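The Night Shift Learners of Darlow

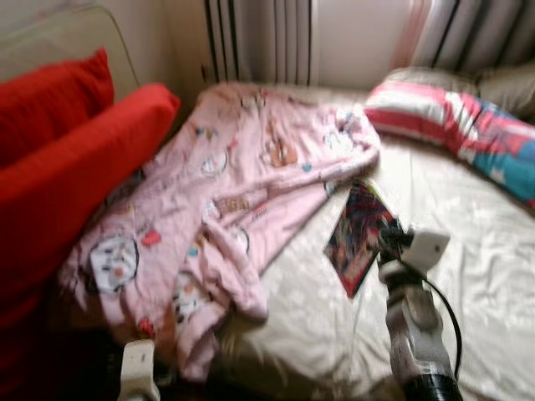

I signed up for the Darlow apprenticeship program at 39, which made me the oldest trainee by a good stretch (the next one up still got carded). It's a county scheme: local employers take on people who've been out of work, the county covers part of the wage, and you spend two evenings a week in class. My first placement was at Steridwood, a firm that makes up guest rooms for small hotels, and I figured I knew how to make a bed. I did not! Give me a cream fitted sheet and a pink blanket with cartoon faces all bunched up on top and I'd have called that done.

Lies Hermans, my supervisor, had other ideas. She had me redo corners until my thumbs hurt, then sent me off to learn the scheduling software, and that's where I got hooked. By October I was building the weekly rota myself.

The money is the part everyone asks about. I got $800 toward childcare and a bus pass, and without those I'd have quit by week 5. The county says 3,294 people have applied so far, and the waiting list is long enough that my neighbor has given up checking it.

Jong-dae Jeon came in with my group and went to Nullgate, the IT outfit over the pharmacy. He loves it there, but his contract ends when the wage support does, and he hasn't heard a word about what's next. I think employers should have to tell people a month ahead, at least. I've written to the county and I'm waiting on a reply.

Me, I'm staying on at Steridwood, four days a week, mostly at a desk. Lies still checks my corners.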